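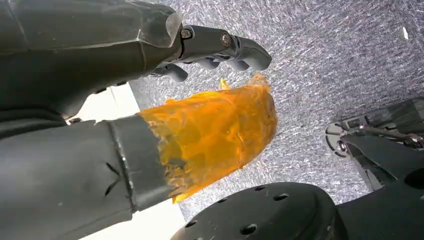

Figure 4.1 – Main articulée, avant-bras et matière orange translucide froissée, vus depuis le poignet.

Chapitre 4
Ce que la main ne sait pas qu'elle tient

Les trois premiers chapitres supposaient, par politesse, que les objets à saisir étaient rigides, opaques et de bonne volonté. Le lecteur qui a déjà ouvert un sachet de vis avec les dents se doute que cette hypothèse ne tiendra pas jusqu'à la fin de l'ouvrage. Elle cède maintenant.

Nous partirons d'un incident survenu en septembre dans l'atelier de Wiltdale, sur une cellule de tri à deux bras installée par l'intégrateur Ernex. La tâche était modeste : prendre un emballage souple dans un bac, le présenter à l'autre main, le déposer. Sur 100 cycles d'essai, 73 s'étaient terminés sans intervention, chiffre que le rapport de recette qualifiait d'« encourageant » et que l'opérateur de nuit qualifiait autrement. Les 27 restants avaient été rangés dans une rubrique intitulée « divers ». Retenez ce mot. Dans un rapport de sûreté, « divers » désigne l'endroit où se trouve déjà le prochain accident.

L'accident, en l'occurrence, n'a blessé personne. Un morceau de film plastique s'est glissé entre le poignet et la manchette du bras gauche pendant un transfert. Le contrôleur, qui surveillait le courant des moteurs, n'a rien vu d'anormal : un film froissé oppose à un moteur à peu près la résistance d'une excuse. La main a donc signalé une prise vide, s'est ouverte, puis est repartie en chercher une autre. Et encore une autre. Au bout de 40 secondes, la matière avait gagné l'articulation, le couple est enfin monté au-dessus du seuil et la cellule s'est arrêtée en affichant le code « obstacle extérieur ». L'obstacle était tout ce qu'il y a d'intérieur.

La suite est moins drôle. L'opérateur a acquitté le défaut depuis le pupitre, a ouvert le portillon et a tiré sur le film. Or le bras, arrêté mais toujours sous tension, maintenait sa position avec un effort résiduel. Le film retiré, l'effort ne rencontrait plus rien, et l'avant-bras a parcouru d'un coup la distance qui le séparait de sa consigne. Les doigts de l'opérateur se trouvaient 2 centimètres plus loin. Le compte rendu parle de « mouvement inattendu ». Du point de vue du contrôleur, il était parfaitement attendu : il l'attendait même depuis un moment.

4.1 Trois pannes pour le prix d'une

Il est tentant d'attribuer l'incident au film plastique, qui ne se défendra pas. Une lecture plus patiente distingue trois défaillances, que nous traiterons dans l'ordre où elles se sont produites.

La première est une défaillance de perception. La main mesurait un courant et en déduisait une présence. Cette déduction convient à une boîte de conserve ; avec une feuille souple, elle produit un faux négatif, c'est-à-dire une main pleine qui se croit vide. L'éclairage n'arrange rien : une matière translucide change de teinte à chaque pli, du jaune vif à l'ambre foncé, et un détecteur réglé sur une seule couleur en perd la moitié en route.

La deuxième est une défaillance de diagnostic. Le code affiché envoyait l'opérateur chercher un obstacle dans la cellule, alors que la cause tenait à l'articulation elle-même. Nous verrons au paragraphe 4.3 qu'un message faux coûte souvent plus cher qu'une absence de message, puisqu'il inspire confiance.

La troisième concerne l'énergie stockée. Un robot arrêté n'est pas un robot au repos. Entre les deux se logent les freins, les élasticités, les charges suspendues et une boucle d'asservissement consciencieuse qui n'a pas été prévenue que la journée était finie. La procédure de Wiltdale prévoyait bien une consignation électrique avant toute intervention manuelle. Elle figurait en annexe, après le plan du parking.

4.2 Ce que vous devez savoir avant de continuer

On supposera acquis le calcul des couples articulaires (chapitre 2) et la notion d'arrêt de catégorie 0, 1 ou 2 (chapitre 3). Les lecteurs qui ont sauté le chapitre 3 au motif qu'il ne contenait pas d'équations sont invités à y retourner ; l'intégrateur l'avait sauté aussi.

Nous reprendrons l'incident à deux occasions, d'abord pour dresser l'arbre de défaillances complet, puis pour comparer la solution retenue à Wiltdale à celle du site de Jindamport, où l'on avait préféré couvrir les poignets d'une gaine souple. La gaine a réglé le problème du film. Elle en a créé un autre avec la chaleur des moteurs, que nous gardons pour le chapitre 6.

Vocabulaire du chapitre : prise fantôme, couple résiduel, acquittement, consignation, seuil de Lindholm (dans cet ouvrage, la valeur du couple à partir de laquelle l'arrêt devient obligatoire).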